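Notes from the open day at Cilleo in Sarstead, 17 Aug 2026. Thread, mostly on hand-held grippers and cloth. I went for the cloth.

1/ Format first. A short talk by Oksana Bilyk, then demonstrations in small groups, 25 minutes each. I got the fabric session and the drawer session. The palletising cell was full before I had found the sign-in sheet.

2/ Bilyk's talk was on collecting demonstrations by hand. A person carries the gripper through the task, the recording goes into training, and the arm comes later. They have 3,000 recordings of cloth tasks so far. She would like a good many more before quoting any success rate, and she did not quote one.

3/ The person doing the task has to work within the limits of the tool. No pinching with a thumb, no smoothing with a flat palm. Inna Prokopenko, who runs the collection side, said new people take 40 recordings or so to stop cheating with their wrists. Correction from my notes: 40 exactly, it is the practice quota.

4/ On the hardware. Two fingers on a parallel linkage, so the pads stay facing each other through the whole travel. Pads are dark blue, everything around them black. Pivot pins are exposed at the joints - good for inspection, less good for lint, I would think. I asked. They brush them out. 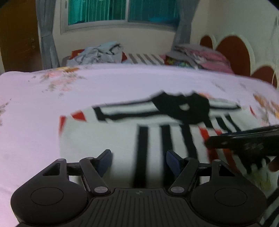

FABRIC SESSION

5/ Cloth laid on a bed is harder than cloth on a bench. The surface gives when you press, so the height of the fabric changes as the pads come down. Add a patterned sheet underneath and finding the edge of the item becomes a vision problem as well.

6/ Bold stripes help the person and may not help the model. Prokopenko's view is that a printed stripe and a fold look much alike at low resolution. Nanayakkara's group at Stellthorpe apparently sees the same with tea towels. I have not read their write-up.

7/ I had 10 attempts at picking up a corner. My usual fault was closing too high and getting air. Second fault was going too low and taking the sheet along too. The useful grip is a shallow one, with the pads already pushing slightly into the mattress.

8/ Still open after the questions: how they score a fold. At present a person looks at it and says yes or no. Bilyk wants a measured overlap between edges, but that needs a fixed camera overhead and they want to keep the kit portable.

9/ Drawer session notes to follow when I have typed them up. Next open day is in June.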